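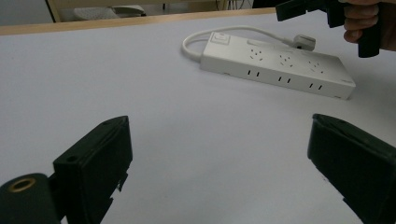
2018-11-25

Spent a good while on power strips again, which I never mind as much as I pretend to. The white one stays on the table for now: rocker switch at one end, three three-pin sockets along the top, and three pairs of two-pin slots down the long side. I do like those side slots — slim plugs go there and leave the top free for the bulky ones.

Still to settle is how we store them. Coiling the cord neatly takes me far too long, so I'd be happy with a loose loop and a tie (there are 13 ties left in the Nasitz box, help yourselves!). Labels by February, please — the Loris shelf first.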